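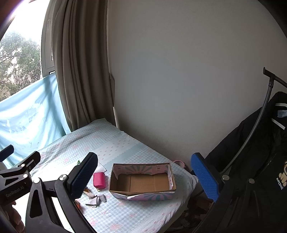

I have been meaning to sort out my bed for over 14 months. The bed itself is fine! It's what ends up on it. Every little thing I own seems to migrate there by dinnertime, and then at eleven at night I'm shoving it all onto the chair so I can sleep (and in the morning it all goes right back).

So in January I gave up on buying another organizer and went with a plain cardboard box. I wrapped it in leftover gift paper, the pink, lavender and teal starburst kind, because a brown box on my blue gingham sheet made me sad. My taping is terrible and one flap of paper at the front corner is hanging down. I'll fix it when I find the tape, which is probably in another box.

The rule is that whatever is on the bed goes in the box, and then I deal with the box. The little pink pouch stays, no question, I love that thing and its gold zipper pull. Tissues and wrappers go straight in the trash. Fabric scraps are my weak spot. I've got a gray one I keep folding up and saving for a project I haven't thought of yet, and my friend Ritva Kallio says I'm allowed to keep 5 scraps total. We're still negotiating.

Next up is the shelf, oh boy. If you've got a way of storing fabric that doesn't involve a bigger house, please leave me a comment, and tell me how you get paper to stay put on corrugated cardboard while you're at it!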